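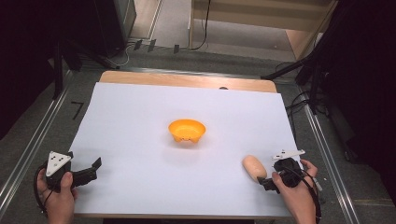

One reader in Rolthorpe wrote in to ask whether small bowls are any use at all once the snacks are finished, or whether they just end up stacked at the back of a cupboard with the eggcups. What a good question, and what a good excuse to give this month's column to the little bowl!

I love them. I have far too many of them, and I would happily make room for more. A small bowl with a flared rim is one of the friendliest things you can put on a table. The edge gives your fingers somewhere to go when you pick it up, and it makes even three olives look like you meant it. Orange is my favorite color for the job (I know, I said green last year). It cheers up a pale wood table, it looks wonderful on plain white paper, and it's very easy to find in a drawer at 6 in the morning.

So, for our reader, a few of the things mine get up to between parties.

Breakfast, first of all. One soft roll with a little bowl of jam next to it is a complete breakfast in my house, and I don't put the jar on the table anymore. You take a spoonful or two, you put the lid back on, and the jam stays free of butter and crumbs. Honey works too, though you'll want a proper spoon.

Then there's paper. If you haven't tried covering the table with a big sheet of white paper for a casual supper, please do! People write on it, kids draw on it, you can label the cheeses right next to the cheeses, and when everyone has gone home you fold the whole thing up with the crumbs inside. Small bowls are perfect here – you can draw a ring around each one and write what's in it. We did this at the Pludesmont swap supper in February and the dips were the most talked about thing on the table. Somebody drew a very good goat beside the yogurt.

They're handy for cooking as well. I chop my garlic and ginger before I start and give each one its own bowl, and I keep another for salt so I'm not shaking a wet box over the pan. It does mean extra washing up, but they're so small that they fit in the gaps between the plates.

A word about bases, as a couple of you have asked. If yours has a scalloped or uneven bottom, set it down empty and give the rim a gentle push before you fill it with anything runny. Mine mostly behave. The one that rocks holds rubber bands now and seems fine with it.

And if you still have too many, bring them along! The Marchal Street swap table will be up again next month, with a corner set aside for bowls, dishes and saucers. Odd ones are very welcome, chips on the underside are fine, chips on the rim please leave at home. You can take home 2 pieces for each one you bring until the first 30 are gone, and after that it's one for one. Wrap them in newspaper if you can, and keep the newspaper for the trip home.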